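Une assiette sort de l'argile, c'est-à-dire d'une terre très fine. Pour devenir dure et étanche, cette terre doit subir plusieurs transformations. Ce texte les présente dans l'ordre.

## 1. La terre

L'argile provient de roches usées par l'eau et le vent. Ses grains sont plats et si petits qu'on ne les distingue pas à l'œil nu. Mouillés, ils glissent les uns sur les autres : la pâte se déforme et garde la forme qu'on lui donne. On dit qu'elle est *plastique*.

## 2. La mise en forme

Le potier Yuto Amano, de l'atelier Geltwood, utilise un tour. Il pose une boule de pâte au centre d'un disque qui tourne, puis l'aplatit avec la paume. Le bord est relevé en dernier. Dans une usine, une presse fait le même travail avec un moule.

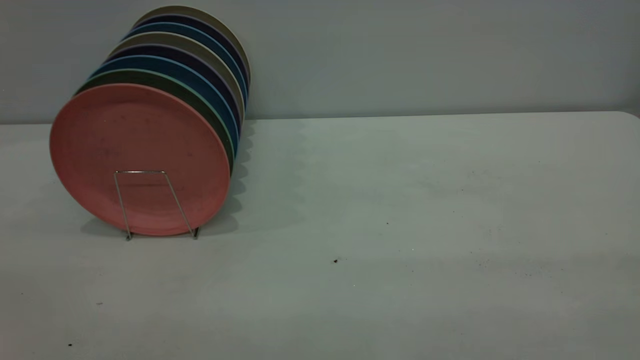

Vient ensuite le séchage. L'eau contenue entre les grains s'évapore et ceux-ci se rapprochent : la pièce rétrécit. Ce changement s'appelle le *retrait*. Si le bord sèche plus vite que le centre, l'assiette se voile ou se fend. À Geltwood, les pièces façonnées le dimanche restent donc sous un tissu jusqu'au milieu de la semaine.

## 3. La première cuisson

Le four monte lentement jusqu'à près de 1000 degrés. Vers 573 degrés, le quartz présent dans la terre gonfle d'un coup – un chauffage trop rapide à ce moment peut fissurer la pièce. À la sortie, l'argile est devenue une matière dure et poreuse, le *biscuit*. Elle ne redeviendra plus jamais de la boue, même après un long séjour dans l'eau.

## 4. La couleur

L'émail est une poudre mélangée à de l'eau. Il contient de la silice, qui forme le verre, et des oxydes métalliques, qui donnent la teinte :

- le cobalt donne du bleu ;
- le cuivre donne souvent du vert ;
- le fer donne du beige, du brun ou du noir, selon la quantité.

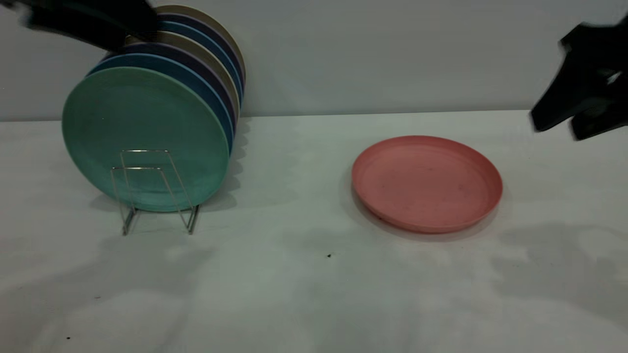

Le cahier d'essais de l'atelier compte 129 recettes. Chacune porte un numéro et une température. Avant la cuisson, la plupart des émaux ont un aspect terne, parfois très éloigné de la couleur finale.

## 5. La seconde cuisson

L'émail fond, s'étale, puis durcit en refroidissant. Le dessous de la pièce est essuyé avant l'enfournement, sans quoi il collerait à la plaque du four.

### Vocabulaire

**Biscuit** : argile cuite une première fois, sans émail.

**Poreux** : qui contient de petits trous par lesquels l'eau peut passer.

**Retrait** : diminution de taille d'une pièce pendant le séchage ou la cuisson.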